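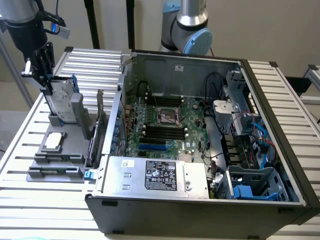
Torimmont opens Padcombe site to record server repair work for robot training

PADCOMBE, 6 April 2026 — Torimmont, which develops control software for two-armed robots, has begun recording computer server repair tasks at its new workshop in Padcombe. The recordings will be used to train Ilie, the company's learning system for handling and fitting parts.

The work is being carried out with Brurkis, a refurbisher of used office and data centre equipment. Brurkis supplies the machines and parts, and its technicians advise on how each job should be done. Torimmont provides the robots, the operators and the software.

What is being recorded

Each session is based on an opened server case laid on its side on a slatted aluminium table. A fixture tray to the left of the case holds parts in moulded slots, with a hard drive standing upright in the rear one. The operator guides the arms through a single task from start to finish, and the system stores the arm positions, the gripper commands and the video from a fixed camera.

The first set covers 24 tasks. They include lifting a drive from the tray, fitting it in a bay, seating a memory module, opening and closing a processor retention lever, and moving a cable out of the way before another part goes in. Torimmont plans to collect 115 accepted examples of each task before moving to the next set.

An example is accepted when the task has been completed and a second person has checked the recording. Attempts that go wrong are kept separately and labelled with the point at which the problem occurred. A dropped part or a missed slot can still be used to teach the system how to recover, provided the operator carries on and corrects it.

"Most of the difficulty is in the last few millimetres," said Izzati Latuheru, head of data collection at Torimmont. "A drive goes into its slot easily if the angle is right and jams if it isn't. We need plenty of examples of both, from different starting positions and in different cases."

Cases from several makers

Brurkis has set aside roughly 700 used machines for the project. They vary in age and layout, and many have cables, ducts and brackets that limit where a gripper can reach. Cases are swapped between sessions, and the tray is refilled by hand to a printed plan.

"We get all sorts through the door, and no two deliveries are the same," said Ülle Paulauskas, operations manager at Brurkis. "Our technicians know which latch sticks and which cable has to come out first. Until now that has never been written down — it was passed on at the bench."

Brurkis technicians have written short notes for each type of case, setting out the usual order of work. These are stored with the recordings, so that Ilie can be trained on the written step as well as the movement. All drives used in the sessions are wiped by Brurkis before they leave its premises.

Staffing and next steps

The Padcombe workshop employs 9 operators, who alternate between guiding the arms and checking recordings. New operators practise on scrap boards before any of their sessions are added to the main set.

Testing of Ilie on tasks from the first set is due to start in May. The system will first be asked to pick drives from the tray and place them in an open bay, with an operator at the controls ready to take over. Memory modules and cables will follow. Torimmont will publish the success rate for each task, together with the number of times an operator had to step in.

Brurkis has no plans to use the system on customers' equipment during the recording period.

About Torimmont

Torimmont develops learning software for two-armed robots used in repair, sorting and light assembly. Ilie is its system for tasks that involve small parts and tight spaces.

About Brurkis

Brurkis collects, tests and refurbishes computer equipment for resale, and recovers parts from machines that cannot be repaired.

Press enquiries should be sent to the Torimmont communications office in Padcombe. Visits to the workshop can be arranged by appointment.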